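Speaker notes, storage session, Harnelden
October 20, 2022
Slot: 30 minutes, questions included. Slides 1 to 2 are the title and the agenda, skip quickly.

**Slide 3: what a cubby unit is for**

- Open front, fixed dividers, flat top. No doors, no drawers.
- Good for items that are used daily and put back daily. Poor for paper, cables, anything that spreads.
- Mention the Sarkmont survey from July: 214 households, 72 with at least one open unit in the kitchen or dining area. Do not read out the full table. It is in the handout.

**Slide 4: the top surface**

The top is the first place things land. Treat it as a shelf with its own rule: single items, spaced out, nothing stacked. Fruit works well. It is easy to see, and people eat what they can see. Leave space between pieces so that each can be picked up without moving the next.

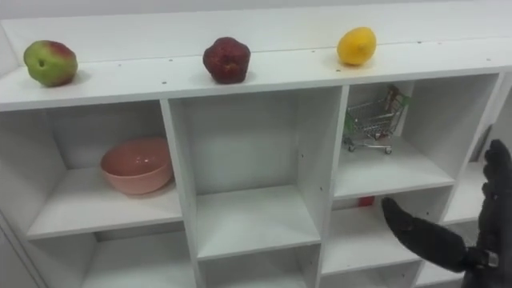 *Slide 4. White cubby unit, fruit on top, pink bowl and miniature cart in the upper row.*

Point to the lemon first. It sits farther back than the green-and-red apple, and the reach is longer. Ask the room which piece they would pick up. Then go to the bowl: one item per cubby, with clear space beside it. The middle cubby of the upper row is empty. Stay on this for a moment. An empty cubby is spare capacity, and a full grid has no place for the next thing that comes into the house.

Small holes in the panels: expect a question about extra shelves. Answer: check the manual for the unit before buying parts. Plostik inserts come in 2 depths, and the deeper one projects past the front on the Mathias unit.

**Slide 5: assigning cubbies**

- Upper row: small and light items.
- Lower row: heavier items.
- Label only if more than one person puts things away.

Pause for questions. If time is short, drop slide 6 (wall fixing) and refer to the handout, page 2.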